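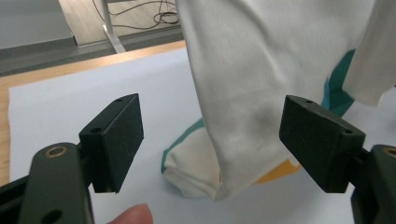
Section 3: Teaching a cloth task with the hand-held gripper

By now your Lurkaron gripper is charged and paired, so we come to the best bit: showing the robot how a job is done by doing it yourself. Cloth is a lovely first subject. It flops, it bunches, it never lands the same way twice, and every demonstration you record gives the robot something new to learn from!

Before you begin

You will need the gripper, a table you can reach across comfortably, one garment and a large sheet of plain paper. Choose a garment with coloured trim if you have one. The edges are much easier to follow when you play the recording back, and you will be playing it back a lot.

3.1 Setting up the table

1. Lay the paper flat and smooth out any curl at the corners. Tape it down if it slides.

2. Drop the garment on to the paper. Don't arrange it. A heap is a perfectly good starting position — in fact we'd like you to record mostly heaps.

3. Check the two black pads on the gripper fingers. They should face each other across the gap and sit firmly on the green arms. If one wobbles, see "Changing the pads" in Section 2.

Note: Leave the background alone once you have started a batch. Chair legs and cables on the floor are fine, and the robot will meet plenty of them in its working life.

3.2 Recording a demonstration

4. Hold the gripper above the garment and press Record. Wait for the short beep.

5. Bring the open pads down on either side of a fold. Go in slowly for the last few centimetres, so that both pads are in view as they reach the cloth.

6. Close the pads with a steady squeeze. You need less force than you think.

7. Lift, and let the loose cloth hang for a moment before you move sideways. That little pause is very useful in training, as it shows how the garment falls when it is held from that point.

8. Carry the cloth to where you want it, lower it, open the pads and draw them straight back.

9. Press Record again to stop. Shake the garment out, drop it somewhere else on the paper and go again.

Caution: Keep your fingers out of the gap when the pads are closing. They won't break anything, but they do nip.

Note: Your free hand may steady the cloth or the paper. Try to keep it low and away from the pads, so the cloth stays in clear view.

3.3 How many demonstrations?

For a single pick and lift, 200 good recordings will get you a robot that is a pleasure to watch. Folding takes more. Frauke Haberkorn's towel set at our Inell workshop ran to 813, and it is still the one we load first when somebody new comes to visit.

Vary the grasp point, the height and the shape of the heap. Swap garments every so often too. Two people taking turns is better still — everyone has their own way of picking up a shirt, and the model benefits from seeing both.

3.4 Keep or delete?

Play each recording back at double speed. Keep it if the cloth can be seen from grasp to release. A fumbled first grab followed by a clean second one is well worth keeping, and Sewwandi Siriwardena, who wrote the training software, asks for as many of these as you can spare. Delete the recording if the gripper was put down halfway through, or if the beep came after you had already started to move.

Caution: Deleted recordings cannot be brought back. Copy the batch to your computer before you start tidying.

When the batch is ready, connect the gripper with the cable supplied and go to Section 4, Sending recordings to the robot.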